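Grendholm counter, notes on the reset job
Still all by hand at the marble counter. Bowl, saucer, cup, tray, paper towel, sachets. Want this written down before the Lurutden arm gets its slot.

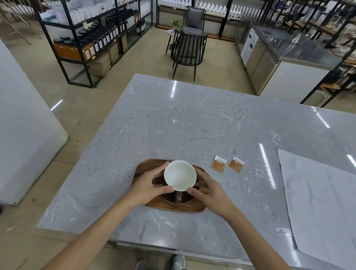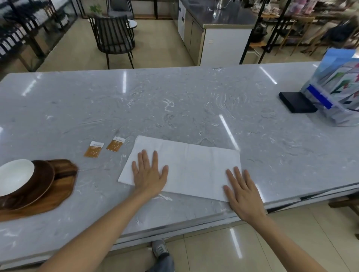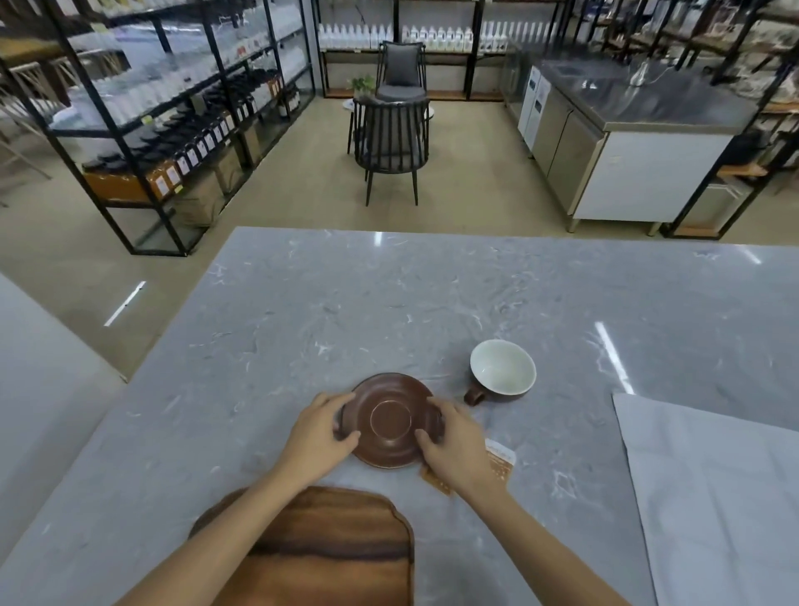
Campbell, 13/12/2021

Talked to Nathalie Gagnon re what the counter staff actualy lose and keep. Her count for last week: 277 resets, 146 of them before lunch. Arm could take the tray moves. Saucers no, not yet, too much glare off the stone and the gripper pads slip on glaze.

Towel folding stays with people. Fine by them, they said it's the one bit they can do while talking to a customer.

Bigger worry is shifts. Stalico quote assumes one person fewer on mornings. Nathalie says no, wants roughly 30 min a day back for the tasting table instead. I'm with her. Need that in writing before March.

Also: who clears a jam? Five people on the rota, none trained on the stop button yet. Ask Stalico if training is in the price or extra.

To do - measure tray rim hieght, get matte mat samples, send Nathalie the draft rota.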